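3.2 표면 마감과 양생 조건

시험체는 Tanasarn 공장 바닥 슬래브와 같은 배합. 물-시멘트비는 고정하고 양생 기간만 14일, 15일로 나눔. 하루 차이를 둔 건 현장 일정 때문이고 큰 의미는 없음. 혼화제는 Flekach 제품, 투입량은 표 2 참조. 표면 색 얼룩은 기존 연구에서 대부분 수분 이동으로 설명하는데 마감 시점의 영향은 따로 다룬 예가 적다. 본 절에서는 흙손 마감 시점만 바꿔 비교하였다.

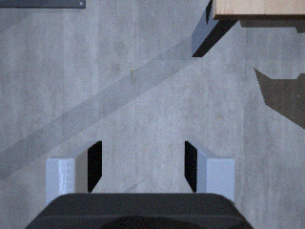 그림 3. 얼룩진 콘크리트 질감의 회색 평면, 렌더링.

얼룩은 강도와 관계가 있는가? 본 실험 범위에서는 뚜렷한 상관이 나타나지 않았으며, 얼룩이 심한 시험체도 압축강도는 같은 배합의 평균 부근이었다.

측정점은 총 1,044개. 이 중 가장자리 측정점은 건조가 빨라 분석에서 제외함. 명도값은 마감이 늦을수록 편차가 커지는 경향이었고, 특히 Hudside 현장 배합에서 심했다. 2월 타설분은 기온이 낮아 따로 정리하였다(부록 B). 약 700개 지점은 재측정을 했는데 첫 측정과의 차이는 허용 오차 안이였다. 다만 Lellidix 측색계의 보정 주기가 일정하지 않아 절대값 비교는 피하는 게 좋을 듯하고, 상대 비교만 유효한 것으로 본다. 마감 시점별 결과는 3.3절에서 다룸.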